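Clistden Congregational Records

README for the transcribed minute books and membership rolls

Welcome, and thank you for taking an interest in these old books. The folder you have opened holds typed copies of the minutes, membership rolls and supper accounts of the Clistden meeting house, from the years when it had its own minister through the years when it shared one with Dukorlow across the river. I have tried to write down everything a person would want to know before using them, and I'm afraid I have run on in places, so please skip to the part you need.

What is in the folder

minutes.csv has one row for each recorded meeting, 591 rows in all. Most were evening meetings of the full congregation, but the women's circle kept its notes in the same books for a long stretch (paper was dear, I suppose), and you will find those marked "circle" in the column called body.

members.csv has one row for each name on the rolls. A person who left and came back has two rows. I went back and forth on this for most of a winter and finally decided to leave the rows the way the clerks wrote them.

suppers.csv covers the November harvest suppers. The clerks put down what was bought, what was given, and what was left over at the end of the night, and I have to say it is my favorite of the three. One year there were 20 pies and no forks, and the minutes go on about the forks for two pages.

notes.txt holds my remarks on hard-to-read pages. The numbers in it match the page_id column in the other files.

Where the books came from

There are 17 bound books. Most of them sat in a cupboard behind the organ until the roof was repaired, and two more turned up in Dukorlow, in a trunk of choir music. They all live together now and are in good shape, apart from the second book, which has water stains along the bottom of nearly every page. Wherever a word was lost to the stain I typed [gone]. Wherever I could make a fair guess I typed the guess with a question mark behind it.

How the pages were copied

Each page was scanned at 300 dots per inch and then typed by hand from the scan. We did try letting the computer read the handwriting, and it did nicely with the later clerks, who wrote a lovely round hand, but it made soup of the early ones. Every page was then read aloud by one person while another followed along in the book. It is slow work and very pleasant with a pot of coffee.

Spelling is kept as written. If a clerk spelled the same family three ways in one evening, you will see all three. The column name_std gives one settled spelling so you can sort and search without losing your mind. Dates are kept as written too, with a tidy version beside them in date_std. Where only the month was written down, the day is left blank.

Things to be careful about

The rolls do not list everybody who came on Sunday mornings. Children were entered only when they joined, and hired hands and boarders hardly ever appear, even when the minutes mention them by name a dozen times. Please don't use the rolls to work out how many people lived in Clistden.

A few meetings dealt with family quarrels and money troubles. Those pages are all here, and I would only ask that you be kind with them. Some of the grandchildren still sing in the choir.

The project called Dasar, which gathers church records from several river towns, carries a copy of members.csv with different column names. If their copy and ours disagree, ours is the newer one. 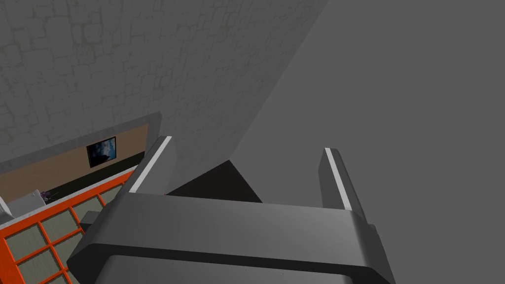

Zürcher wrote to say that the Dukorlow members who came over during the shared years should have a column of their own, as they were never formally received at Clistden and it muddles the family lines to have them mixed in. I think that is a fair point. For now they carry a "D" in the remarks column, and a proper column called home_church will be in the next version, once I have checked each one against the Dukorlow letters.

Using and sharing

You are welcome to copy, print and pass along anything in the folder. If you publish from it, please name the Clistden Congregational Records and give the page_id, so the next reader can find the same line. Corrections are always welcome, and if your family has letters or supper programs in a drawer somewhere, I would dearly love to hear about those too.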